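Gripper bake-off, week two: steel bowls are winning

Thursday, January 29, 2026

I spent most of this week over at Talness watching two grippers try to pick up dishes, and I have to say it was more fun than it sounds! Genji Kuroda and Bríd Conneely are comparing the Cirillo (two wide fingers, soft pads) with the Penano (three fingers, much fussier wiring, but wow, it moves nicely) to see which one goes on the arm they want to run in canteen kitchens from May.

The test is simple enough. Each gripper gets 60 tries at lifting one bowl off a wire rack and setting it back down without knocking into its neighbors. Before any of that, though, Genji wants to know how people do it, so there's a set of recordings shot from head height, hands and all, and the team goes through them looking at where the fingers land. 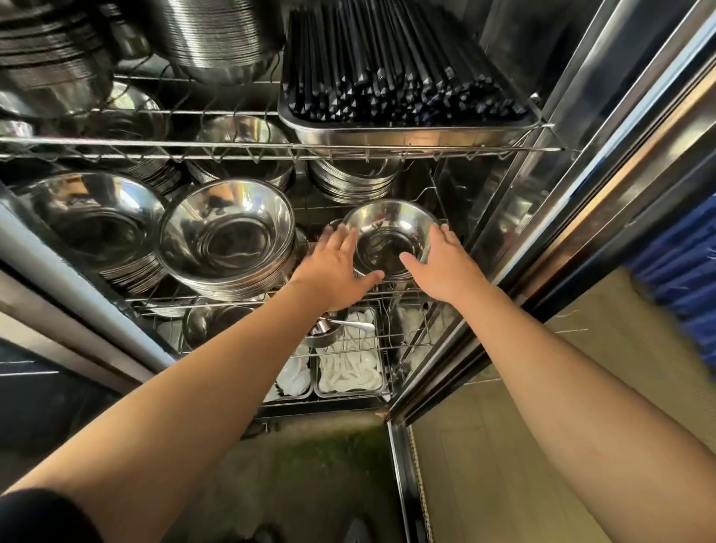 Two hands on a single metal bowl in the dish cabinet, with stacks of bowls and a tray of black chopsticks close by.

I'd never thought about how I pick up a bowl until Bríd paused on this one and pointed at the left hand, spread open on the front rim, with the right hand cupping the side. The Cirillo can sort of copy the rim part. It can't do the cupping at all, and shiny metal is hard on its depth camera too, so it often closes a little early. It dropped or missed 20 of its 60. The Penano missed 14, which is better, but it takes longer to settle and it doesn't like reaching in between tall stacks.

They're running both on the same Predix controller, and Genji thinks a good chunk of the misses come from there (he had a long theory about timing that I only half followed, sorry Genji). So next week they're slowing the approach and moving the camera 6 inches higher, then running the whole set over again.

Bríd is leaning toward the Penano. Genji won't say yet. I'm rooting for the Cirillo, mostly on account of the price, and I've got a coffee riding on it with Bríd. Chopsticks come after the bowls, and I'll be back at Talness for those.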